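**Cell notebook, May. Wrist camera and gripper service, small-parts cell**

Started at 7:30 with the arm parked and the air off. The job list from last week had three open items: the wrist camera bracket, the finger pads, and the dirty floor panel in the enclosure. Did the bracket first because the other two depend on it.

**Bracket**

The bracket is the Lindqvist one with the slotted holes. Two of the screws turned by hand. No washers under either one, so whoever fitted it last left them out (possibly me). Put in new screws with spring washers and a drop of medium threadlocker. Tightened in a cross pattern and marked the heads with paint pen so we can see if they creep.

The cable was rubbing on the edge of the bracket at full wrist roll. The jacket is scuffed but not through. Moved the first tie back toward the forearm and left a loop big enough for the whole roll range. Ran joint 6 end to end by hand in free drive, no pulling. Ordered a spare cable from Gollow anyway. The old part number on the drawing is dead, the current one is 2804. I penciled it on the print in the drawer but the file still needs changing.

**Finger pads**

Both pads were glazed, and the lower one had a lip on the inside edge. Pulled them, cleaned the seats with alcohol, fitted new pads from the Mileo bag. There are 4 pairs left in the bag. The new pads are slightly thicker than the worn ones, so the closing position had to be taught again. I did that on the gauge block first, then on the toys.

Reminder for anyone doing this later: teach the close with the wrist level. If you do it with the wrist tipped, the fingers sag a little and the stored number comes out wrong. I lost half an hour to that in the morning.

**Enclosure**

Washed the floor and walls with plain water and a soft cloth. Don't use the blue spray, it leaves a film that shows up as a haze on the camera. Checked the light panels while I was in there. All fine, same level as the last sheet.

The floor panel was sitting a hair high at the rear corner. There was a bit of tape under it. Took the tape out, pushed the panel down, ran the touch-off. Floor height went back to where it was before.

**Camera settings**

With the bracket tight I redid the hand-eye calibration. Took 9 poses with the small board. The first set had one bad pose, too close to the wall, so I threw it out and took that one again. The result was saved under job 1036 on the cell PC and copied to the Ollholm share. The old file is still there with "loose" added to its name. Don't load it.

Exposure is still too long for a moving wrist. Stills at rest are sharp, but the frames taken while the arm is moving smear badly. The frame at the bottom of this page is the one I'm using for comparison. The black horse is doubled along its outline, and the loops on the rim of the orange basket have gone soft. Even the pink ball in the basket has lost its edge, and that one is normally easy for the finder.

Things to try, in this order:

- Cut exposure by half and bring gain up until the white floor reads the same as now.
- If the black parts go too noisy, turn the light panels up a step before touching gain again.
- Add a short settle wait before the capture call. This costs cycle time, so last resort.
- Check that the capture trigger is really tied to the end-of-move flag. I suspect it fires on the blend instead.

The last one might be the whole problem. The trigger line was moved to another input when we changed the I/O block, and I can't find a note about which edge it uses now. Look in the block config before changing any camera numbers.

**Left open**

- Trigger edge, see above.
- Drawing file needs the new cable number.
- Recheck paint marks on the bracket screws after a full shift.
- Left finger has a little side play with the jaws open. It is within the limit on the service sheet, but write down the value each time from now on.
- Pads are getting low. Reorder when the bag is down to two pairs.

Air back on and arm homed at 3:40. Speed left at the reduced setting until the trigger is sorted out. 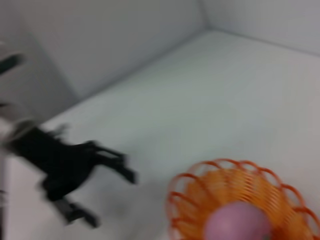
*Page last changed: May, 4:15 pm*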